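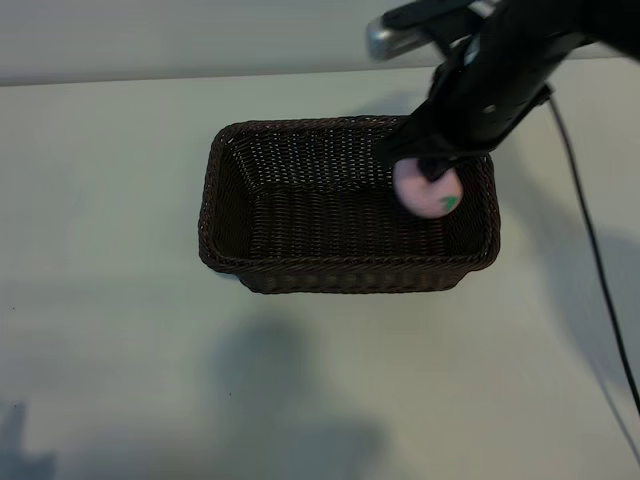 Dalia Saber wrote back within the hour to say that sourdough will rise in just about anything with sides, and that a beginner should spend the first month on the dough and leave the fancy equipment for later. I love that advice, and I've been following it, but I'm now five weeks in and I have a proofing problem I'd like more opinions on!

My loaves taste wonderful. The crumb is open, the crust crackles when it comes out, my kids fight over the heel. What I can't get is height. When I turn the dough out of the basket it holds for maybe half a minute and then slumps into a pancake before I can score it. I've been lining a rectangular wicker basket with a cotton dish towel and rubbing plenty of flour into the towel. The dough sits in the fridge overnight and goes straight into a hot Dutch oven in the morning.

My recipe is 500 grams of bread flour, 382 grams of water, 100 grams of starter and 10 grams of salt. Four sets of folds, then I leave it on the counter until it has doubled. The kitchen is pretty warm. Should I be changing the basket, the flour, or the way I shape?

Posted by gaber_bakes, 2021-03-28

Rarkmont

Oh, I remember this stage so well, and you're closer than you think! A flat loaf with good flavor and an open crumb is usually a dough that went a little too far on the counter. You said you wait until it doubles. In a warm kitchen, with a cold overnight rest coming after it, that's too long. The dough keeps fermenting for hours in the fridge before the middle cools down, so by morning it has run out of strength.

Try stopping when it has grown by half. Use a straight-sided jar or tub and put a rubber band at the starting level so you aren't guessing. The dough should look domed at the edges and jiggle when you shake the tub. Then shape it.

The other thing is your water. Add up what you listed, with the starter included (half flour, half water, I'm assuming), and you're at almost 79 percent hydration. That's a wet dough for somebody five weeks in! Drop the water to 350 grams for your next 2 loaves and see how it feels in your hands. You can creep back up later. I stayed at the lower number for a whole winter and was perfectly happy.

For shaping, do it twice. Pull it into a loose round, let it sit uncovered for 15 minutes, and then do the real shaping with more tension than feels polite. For a rectangular basket, fold the sides in like a letter, roll it up from the short end, and pinch the seam. Seam side up in the basket. If the dough only fills the bottom, push it toward one end and tuck a rolled towel in beside it, so it has something to lean on. A shallow puddle of dough in a wide basket has nowhere to go except sideways.

And switch the flour on your towel to rice flour, or half rice and half regular. Wheat flour soaks up moisture and glues itself to the cotton. When the dough sticks, you tug at it, and there goes your tension.

Zitine

get a real banneton. mine is from years ago and it never sticks

Arnora

I agree with Rarkmont on nearly everything, but I'd try it in a different order. Change the counter time first and leave the recipe alone for one bake. If you change the water, the timing and the shaping all together, you'll get a taller loaf and have no idea what did it.

You don't need a new basket. I used a thrift store bread basket with a linen napkin for ages. What matters is that it's close to the size of your dough, and that the liner is dry and well floured. Shake the cloth out after each bake and hang it up. I wash mine maybe every couple of months, no soap, and let it dry completely before it goes back in the drawer. The basket just gets brushed out.

Also, score it right out of the fridge, as cold as you can get it. Have the parchment cut, the blade in your hand and the pot already hot before you flip the basket. Half a minute is plenty if you aren't hunting for oven mitts. One long cut down the side, blade held low.

Please come back and tell us how the next one does. I get so excited about other people's bread!

gaber_bakes

Thank you all! I had no idea the fridge took that long to slow things down. Going with Arnora's order, so shorter counter time first, and I bought rice flour this afternoon. The starter has been fed and I'll mix in the morning.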